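Two-arm teleop: how are you all collecting demos for small shelf tasks?

Board: Robot learning, data and demos

flerau_bench
Started this topic

I've been lurking here since December and I finally have something worth posting! We are a small group with a two-arm setup (our controller code is called Marty, so if I say "Marty did X" I mean the software) and we've been recording demonstrations of tabletop jobs. Cups, mostly. Cups on a shelf, cups off a shelf, cups swapped left to right.

We have 851 demos on the cup shelf so far. The first policy we trained on them reaches really nicely, and it almost always picks the correct arm for the correct cup, which made me grin like a kid. Then it closes the gripper a hair too early and shoves the cup backward. Every person on our team drives differently, and I suspect the policy is averaging all of us.

So, questions for people who have done more of this than we have. Do you have one person record everything? Do you script the start positions or just set things down by hand? And do you keep the clumsy ones, where the operator misses and goes back for a second try?

drolteo
Reply 1

Welcome! 851 is a good pile for one task. I would have killed for that last year.

My vote is to keep the clumsy ones, as long as they end well. If every demo is a perfect straight reach, the model has never seen what to do after a bad one. Ours got much better at recovering once we stopped deleting the misses.

On start positions: script them. We print a sheet of placements before each session and the operator works down it. Dull, but otherwise everybody puts the cup in the same comfy spot and you end up with a model that only knows that spot.

kettlewright
Reply 2

I'm going to disagree with drolteo on keeping misses. We did that and our policy learned to miss. I mean it would reach, stop short, back up, and reach again, every single time, like a little ritual. A recovery is worth recording on purpose, starting from a bad pose. A miss followed by a fix in one recording teaches both halves.

What we do now is start the recording with the gripper already in the wrong place. Operator fixes it, done. Short clips, easy to check.

flerau_bench
Reply 3

Oh that is clever. So you would pose the arm badly, hit record, and only the fix goes in? I love that. We could knock out a bunch of those in an afternoon.

drolteo
Reply 4

Kettlewright, how many of your clips had misses in them, though? If it was half, sure, it'll copy that. Ours were a small slice and we never saw the ritual thing.

kettlewright
Reply 5

Fair, it was a lot. We had a brand new operator and a laggy link. Still, I'd take the clean version over hoping the mix comes out right.

Monique Baudry
Reply 6

Hi all, long-time reader. I train operators at Sundasard and I have opinions about the "one driver or many" question.

Use many drivers, but agree on the grasp first. Before anyone records, we sit down and settle which side the fingers come in from, how high on the cup, and how long to wait before closing. We write it on one page. People can still have their own speed and their own path through the air, and that variety is good for you. The last inch is where they need to match. If your policy is closing early, I'd bet you have two groups of drivers, one that closes while still moving and one that stops first.

Go watch 15 of your clips at quarter speed, from different people. You'll know within ten minutes.

flerau_bench
Reply 7

Monique, you were right and I feel silly! I watched 15 over lunch. Two of us close on the move (I'm one of them, oops) and everyone else stops dead and then closes. You could sort the clips by driver just from that.

So the plan is to write the one-page grasp rule tonight, pull every clip where the close happens during motion, and rerecord those. My quick script flags 152 of them, which hurts less than I expected.

tallpaul_servo
Reply 8

Before you throw those out, try training with the driver's name as an extra input. Then at run time you ask for the style you like. It worked for us on a drawer task and we didn't have to rerecord a thing.

Monique Baudry
Reply 9

It can work, but I'd still rerecord. 152 short clips is a couple of sessions, and you'll have a cleaner set for whatever you try next year. Tagging the driver is a good idea either way. Tag everything! Driver, cup, slot, which arm. You will want it later.

kettlewright
Reply 10

+1 to tagging. Can we see the setup? Hard to talk about camera placement and reach without knowing what the arms are looking at.

flerau_bench
Reply 11

Sure! I'll go through it in order, and please poke holes in it.

1. Start pose. Both grippers hang back over the shelf, one per side, clear of the cups. The shelf is a little wooden top on a black metal frame, and the red, yellow and purple cups go in a row toward the back of it. They are all different heights, so the same grasp height won't do for all three.

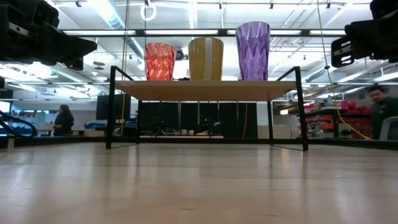
2. Call the cup. Somebody reads the next line off the list ("purple, right arm") and the driver doesn't get to choose. We added this after drolteo's post and it already feels better.

3. Record. Reach, stop, close, lift, set down in the new spot. The stop is the new rule, thanks to Monique.

4. Tag and check. Driver, cup, arm, pass or redo. We were doing this at the end of the day and forgetting half of it. Now it happens before the next clip starts.

5. Swap the order of the cups after each block.

tallpaul_servo
Reply 12

Nice setup. The see-through cups would worry me more than the grasp timing. The red and the purple both let light through, and you have those long ceiling lights right behind them from that low angle. If your policy is fine on yellow and shaky on the other two, I'd look there first.

flerau_bench
Reply 13

Huh. I just split the test runs by cup and yellow IS the best one. I had put that down to it being the middle slot.

drolteo
Reply 14

Could be either! That's what step 5 is for. Put yellow on an end and purple in the middle for a whole block and see which one the failures follow.

kettlewright
Reply 15

I'd also put something plain behind the shelf for one block and compare. There's a lot going on back there, with people in the distance and a cable hanging down on the right.

Monique Baudry
Reply 16

I'd leave the background alone, personally. If the robot is going to work in that room, it should learn in that room. People walk by. Let them walk by.

kettlewright
Reply 17

I don't mean forever, just one block as a test. If the success rate jumps, you know the vision side is the weak part and you can stop fussing with the grasp page.

Monique Baudry
Reply 18

OK, as a test I can live with it. Keep those clips in a separate folder and out of the main set.

flerau_bench
Reply 19

You people are the best. Order swap first, then the plain backdrop block, then the redo clips with the new grasp rule. I'll post the per-cup numbers here when the order swap block is done, and the grasp page too if anyone wants to copy it.

tallpaul_servo
Reply 20

Yes please on the grasp page. Ours is two lines long and one of them is wrong.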